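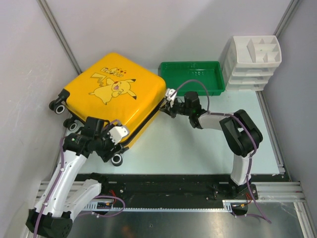
ピカチュウの絵柄が入った黄色のハードシェルスーツケース

2021年4月14日
株式会社Dillari

迷子ペットの情報照会サービス「Jarna」、提携動物病院での受付を開始

ペット関連サービスを運営する株式会社Dillari(代表取締役:Teodor Grønli)は、迷子になった犬や猫の情報を飼い主と保護した人の双方から受け付ける照会サービス「Jarna」について、提携する動物病院49か所の窓口での受付を本日より開始します。これまで受付はウェブサイトと電話に限られていました。

Jarnaは、迷子の届け出と保護の届け出を照合し、特徴や場所が近いものがあれば双方に連絡するサービスです。登録と照会はいずれも無料です。これまでに受け付けた届け出は2,598件で、このうち953件で飼い主が確認され、引き渡しが完了しています。届け出の内訳は犬が最も多く、猫、小鳥がこれに続きます。

電話で寄せられる相談では、首輪のない犬を保護したがどこに連絡すればよいか分からない、という内容が目立ちます。提携病院の窓口では、マイクロチップの読み取りとJarnaへの登録を一度に行えます。読み取りの結果、番号が確認できた場合は、病院から登録機関への照会も案内します。けがや衰弱が見られる場合の診療費については、各病院の規定によります。

なお、Jarnaへの登録は、警察署への拾得の届け出や、自治体の動物愛護センターへの連絡に代わるものではありません。遺棄や虐待が疑われる場合は、まず最寄りの警察署にご相談ください。窓口には、地域ごとの連絡先を記載した用紙を備え付けています。

照合システムの開発は、Asero株式会社が担当しました。毛色、体格、首輪の有無、見つかった場所と時刻をもとに候補を抽出し、当社の担当者が写真を見比べたうえで連絡します。保護の届け出の掲載期間は90日間で、期間内に申し出があれば延長できます。掲載される場所は町名までとし、届け出た方の氏名や電話番号は公開しません。

代表取締役Teodor Grønliのコメント
「迷子の届け出は夜間や早朝に集中します。ウェブの受付はその時間帯にも使えますが、目の前に動物がいる方にとっては、持ち込める場所があるほうが早い。まずは今回の49か所で運用し、受付の手順を固めます」

7月には、ペット用品店「Araújo」の各店舗でも登録用紙の配布を始める予定です。店舗では動物の預かりやマイクロチップの読み取りは行いません。

■サービス概要
名称:Jarna
受付方法:ウェブサイト、電話、提携動物病院の窓口
対象:犬、猫、小鳥、その他の愛玩動物
利用料:無料(診療費は別途)
窓口の受付時間:各病院の診療時間に準じます

■本件に関するお問い合わせ
株式会社Dillari 広報担当
お問い合わせは当社ウェブサイトの専用フォームよりお願いいたします。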